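Getting a home-built arm to pick up a tray (things I wish I'd done first)

I've been building an arm on and off since October, mostly in my half of the garage and partly on the big bench over at Tarum, the shared workshop I pay for and don't use enough. Noémie Grewal asked me to write up my tips after she watched me tip a tray onto the floor for the umpteenth time, so here goes!

Start with an empty tray. I know, I know, you want to see it carry your snacks. Mine spent a whole Tuesday chasing a tray full of hex nuts and I was finding them under the fridge for weeks.

Go for a tray with a proper rim. Flat boards are miserable to grab, but a slightly raised edge gives the fingers something to close on -- and rounded corners are kinder if you come in a bit crooked. Set it down at an angle on purpose now and then, too. If you always line it up square with the table, you'll only ever get good at square.

Print a spare pair of fingers before you need them. The tips wear, and they always seem to go on a Sunday night. Keep the old ones in a jar for practising new grip settings.

Wipe the table first. Crumbs are fine in the tray, but grit under it makes it skate in a funny way and you'll blame your code. Warm water and a drop of dish soap does it (skip the spray polish, it's far too slippery).

Leave the clutter where it normally lives, once the basics work. I used to clear everything off and then get a nasty surprise the minute the fruit basket came back.

Oh, and close the gripper slowly. I set mine to 2,000 the first time because bigger felt better, and it flung the poor tray clean across the table. At 1,000 it's much better behaved, and I only bump it up when I'm showing off.
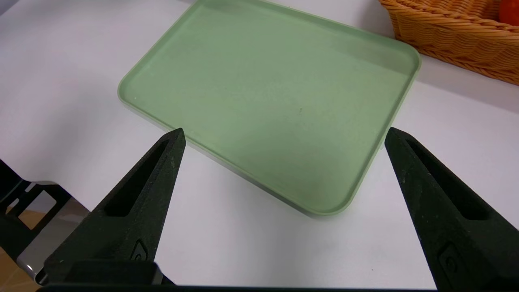
Next on my list is tidying the cables at the elbow, which are held up with bread ties at the moment. If you've got a neater way to do it that still lets me pull the whole thing apart in a hurry, leave me a comment and I'll give it a go on the weekend.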